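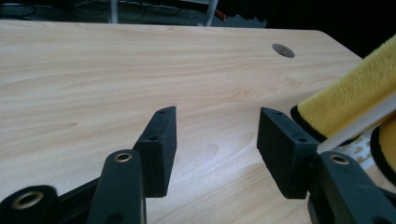
Gripper over the bench. Black fingers, brass bushings in the linkage, pads on the ends.

Thread on the hand-held gripper build, as a few people asked how it went after the August posts. Long one.

The idea is simple. You hold the gripper, you do the job by hand, the camera on it records what the fingers do. Later the arm gets to learn from it. I'm only doing the hand-held half for now. The arm is in bits under the stairs.

The linkage is the part I've spent the most time on. First version had plain printed holes with bolts through them. Fine for an evening, then they went oval and the fingers started to wander. You'd close it and one pad would get there before the other.

So, brass bushings. Ordered 16 from Fletis, which is more than I need, but I knew I'd spoil a few. I spoilt 3.

How I fit them: print the hole slightly under, run a reamer through by hand, press the bushing in with the vice and a bit of scrap wood. Tried the soldering iron method on an offcut. It went in crooked and I couldn't get it back out.

Pads next. These are the 2nd set. Each one screws on, so I can swap them without taking the linkage apart. The old ones were one piece with the finger and every change meant a whole new print.

Black filament for all of it. I had a roll of Peñalver that needed using up. It prints a bit stringy but it's stiff enough. Grey would have been easier to see marks on.

The matte finish on the pads is straight off the bed, textured sheet, no sanding. I had a go at gluing rubber on the earlier set and it peeled at the corners. May try a thin silicone sheet next. If anyone has a glue that sticks to that, please say.

Camera mount: moved it back by around 2 cm from where the Rurnmont drawings put it. With theirs I couldn't get both pads in view with the fingers wide open. Mine shows both and a decent stretch of table between them. The cost is that it's a touch more nose-heavy when you tilt it.

Trigger is still rubbish. It's a bent piece of ali and a spring out of a pen. Works, but your finger aches. I've drawn a longer one with a proper curve and it's in the print queue behind somebody else's plant pots.

A few things I'd do differently if I started again:
Buy the reamer first.
Put the screw holes in the model, don't drill them after.
Label left and right on the inside of the arms. They look the same until you've fitted the wrong one.

Someone asked about soft things. Hard blocks are easy, you close until it stops. With plush or cloth you can keep squeezing and the camera can't tell you much about how hard. I'm leaving force sensing alone until the rest is steady.

Files: I'll put them on the Nelluson page once the trigger is sorted. The current ones have my bodged tolerances in and will only annoy people with a different printer.

Next job is the new trigger, then a strap so it can hang off the wrist between goes. Will add to this thread when the trigger's printed.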